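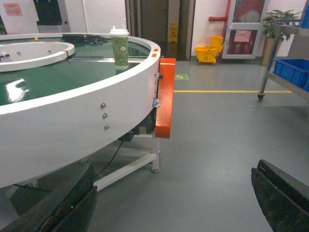
By Deepika Pisharody

How do people choose a robot for a job?

Imagine you run a small factory or a big café kitchen. Cups, boxes and trays have to be moved from one place to another all day long. You think a robot could help. Where do you start?

Most people start by looking at robots. Engineers will tell you to start by looking at the job.

Step one: what has to be moved?

A paper cup with a plastic lid is a good thing to think about. It is light, so a small robot can lift it. But it is also soft. If the gripper squeezes too hard, the cup bends and the lid may pop off. If it doesn't squeeze enough, the cup slips. A straw sticking out of the top makes the cup taller, and the robot has to leave room for it.

So before buying anything, the planners make a list of every object the robot will have to pick up. They write down how heavy each one is, how wide it is at its widest part, and whether it can be squashed. At a packing hall called Serkley, where I spent a morning in July, the list was two pages long. The smallest thing on it weighed 5 grams and the heaviest weighed 954 grams.

The heaviest object matters a lot. Each robot arm has a limit, called its payload. That is the most it can carry safely. The gripper counts too! If an arm can carry 1000 grams and its gripper weighs 100 grams, there are only 900 grams left for the object. Serkley could not buy that arm. It would have managed nearly everything on the list, but not the heaviest box.

Step two: where does the object come from?

A robot is usually one part of a bigger set of machines. Something has to bring the objects to it. Often this is a conveyor, a belt that moves things along. Some conveyors are long and straight. Others are round, like the green one with the white rim at the top of this page. A round table can carry an object past the same place again and again, so if the robot misses it the first time, there is another chance when it comes back.

Round tables take up a lot of floor, though. You can't push them into a corner the way you can with a straight one. Planners measure the room and mark the shape of the table on the floor with tape. Then they walk round it. Can people get to the door? Can a trolley get past? Is there space to mop?

They look under the table as well. A table needs feet that can be screwed up and down, as floors are hardly ever flat. It may need a motor, and the motor needs a cable, and the cable has to go somewhere that no one will trip over it.

Step three: what kind of hand?

The hand of a robot is called a gripper. Many grippers have two fingers that open and close. They are simple, and they can hold lots of different things. Others use suction, like a tiny vacuum cleaner. Suction is good for flat boxes and not so good for round cups.

Gripper fingers get scratched and scuffed with use. They are a bit like the tyres on a bicycle - you expect to change them. A careful buyer asks what new fingers cost and how long they take to arrive.

Step four: add up the money

The price of the robot is only part of the cost. Here is the list used by Hinar, a small firm in the town of Wemumholm that helps people plan:

The robot arm
The gripper and spare fingers
The conveyor or table
Guards and floor markings, to keep people safe
Cables and plugs
Someone to set it all up
Lessons for the people who will work beside it
Repairs

People often forget the last two. A machine that stands still waiting for a part still costs money. Hinar asks its customers to put some money aside for repairs before they order anything at all.

Step five: try it first

A good seller will let you test a robot with your own objects. The people from Serkley took a crate of their cups and boxes to a workshop called Alva and watched an arm pick them up, one after another. Some were dropped. That was useful, as they found out that the tall cups needed softer fingers, and they changed their order.

Try it yourself

Choose one job at home, such as putting the cutlery away. Write down everything a robot would need to pick up. Which is the heaviest? Which could be broken or bent? Now measure the space the robot would stand in, and draw it on squared paper. Don't forget to leave room for the people.

Words to know

Conveyor: a moving belt that carries things.
Gripper: the part of a robot that holds things.
Payload: the most a robot arm can carry, with the gripper included.
Guard: a plate or fence that keeps people away from moving parts.

Page last checked 21 August 2025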